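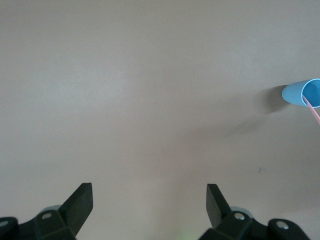

A light blue cup on a tabletop. Press use permitted with credit to Wunine.

WUNINE CIDER WEEKEND COMES BACK TO BAXTER THIS APRIL, WITH 16 MAKERS AND A LOT MORE CHAIRS

BAXTER - I've been writing these announcements for Wunine since we were a card table and a borrowed tent, and I don't think I've ever looked forward to sending one out this much. Our spring cider weekend is on again for April, and 16 cider makers have signed up to pour. Last year we had 13, and I thought that was a crowd!

If you've never come, it's pretty simple. You buy a ticket, you get a tasting cup and a strip of pour tokens, and you wander around the old feed yard behind Main Street trying things. Some of the ciders are bone dry, some taste like pie, and at least one every year is made with something I would never have thought to put near an apple (last spring it was beets, and I went back for seconds).

We sold almost 3000 tickets last year, and the line for food got silly by the middle of the afternoon. I stood in it myself, so I know. We've moved the food trucks out to the Nerden Street side, where there's room for people to spread out, and the music is going at the far end of the yard so you can talk to the person pouring your drink without yelling. We're also bringing in more tables and chairs. Everybody who filled out the comment cards asked for chairs.

The thing I'm most excited about is the new home cider table. Erent, our neighbors who run the press house out on the county road, are hosting it, and they'll be taking entries from anyone in the county who makes cider at home and wants some feedback. There's a ribbon for the best dry, one for the best sweet, and one for the best label, which I fully expect to cause arguments. Each entry is two bottles, dropped off at the press house during the week before the event. Please write your name and phone number on the tag - masking tape falls off in the cooler.

Erent will also be pressing apples in the yard both days, out of cold storage, and kids can take a turn on the crank. Fresh juice is free to anyone under 21 and to designated drivers. Driver tickets are cheaper this year too, and they include a food voucher.

Gates open at noon and last pour is at 6 p.m. both days. You need to be 21 with a photo ID to taste, and we do check everyone, including my mother. Dogs on leashes are fine until the music starts. Parking is free in the school lot, and the shuttle runs every 2 0 minutes or so until the yard is empty.

Weekend tickets and single-day tickets are on sale now at the Wunine shop counter and on our website. We don't hold tickets at the gate, so if your group is coming from out of town, please buy ahead.

Reporters and photographers are welcome both days. Send me a note at the shop and I'll leave a pass for you at the front table, and if you want to talk to a cider maker before things get busy, come at 11 a.m. during setup. They're chattier then.

About Wunine
Wunine is a cider shop and tasting room in Baxter. We carry bottles from small makers across the region and put on the cider weekend every spring.

Press contact: Events desk, Wunine, Baxter

###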